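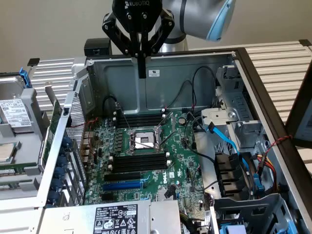 Ruba Sayegh asked after the last session why we price the arm first when it's the bit everyone overspends on, and couldn't we begin with the jobs? Yes, we could, so I've rewritten these notes (thank you, Ruba!).

Unit 3: Budgeting for a robot cell

Start with one job. Ours is stripping old server towers, so I want you to list everything the gripper has to get near: memory latches, the processor socket, SATA leads, drive carriers. Then ask which of those two fingers can sensibly manage and which need a different tool. Every extra tool is a line in the budget, and I always forget one.

The Prasgate quote is on the course page. Look at the line for spare fingertips, 1,843 pounds for the set, and tell me whether you'd pay it up front or wait. I'd pay it. A narrow tip working down beside a metal chassis wall is going to get knocked sooner or later!

Other things to put in:
Mounting and bench changes
Training for 3 people
Donor machines to practise on (I allow 18)
Delivery, which Dravalstead quotes at 11 weeks

Mittal and Undport both leave installation out of the headline price, so ring them before you compare anything.

For next time, bring a one-page budget for a job of your choosing. Pencil is fine. Plans for the full cell are due in March.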